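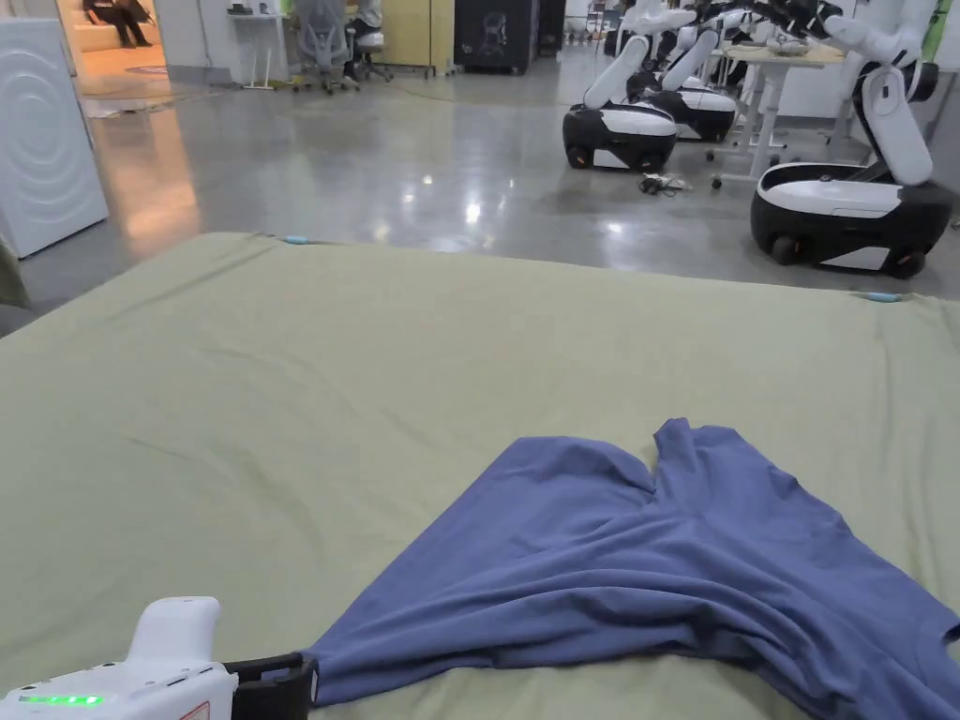
Blue T-shirt on green cloth.

Textile Care Technician (Garment Testing)
Curance Textile Laboratory
Full time, on site. Reports to: Mizanur Sivakumar, Laboratory Manager

Position summary

Curance tests the wash durability of everyday clothing for manufacturers and retailers. The Textile Care Technician runs laundering cycles, measures garments before and after washing, and records changes in size, color and surface condition. The majority of incoming samples are knitted cotton and cotton blends. Current client programs include the Flasora basics line and the Vaseo children's range.

Duties

Receive, label and log incoming garments.
Condition samples in the controlled room before measurement.
Mark measuring points on the body, sleeve and collar, and take readings to the nearest millimeter.
Operate front-loading and top-loading washers, tumble dryers and line-drying racks according to the written method for each job.
Weigh detergent and ballast fabric for each load.
Grade pilling, seam twist and color change against reference standards in the light booth.
Enter results in the laboratory database and flag readings outside tolerance.
Clean lint filters and drain traps daily. Complete the machine log at the end of the shift.

Required

High school diploma or equivalent.
2 years of work in a laboratory, commercial laundry, garment factory or alterations shop.
Normal color vision, confirmed by a screening test at the interview.
Ability to lift 40 pounds and to stand for most of a shift.
Accurate handwriting and basic spreadsheet skills.

Preferred

Experience with shrinkage or colorfastness testing.
Knowledge of knit construction and common fabric finishes.
Experience writing short test reports for clients.

Hours and pay

The standard week is 40 hours. The early shift begins at 7 a.m. Wash cycles cannot be left partway through, so occasional overtime is expected and is paid at time and a half. Pay is hourly and depends on experience; the rate is stated in the offer letter. A signing payment of $2000 is made after the probation period. Health coverage starts with the first full month of employment. Work shoes and lab coats are supplied.

Location

Hong Building, second floor, rear entrance. Parking is free. The freight elevator is reserved for sample deliveries until noon.

To apply

Send a resume and the names of two references to the laboratory manager, quoting job number 1839. A cover letter is optional. Applications are reviewed as they arrive, and the position is to be filled by January. Interviews include a practical exercise in garment measurement. Applicants who wear corrective lenses should bring them.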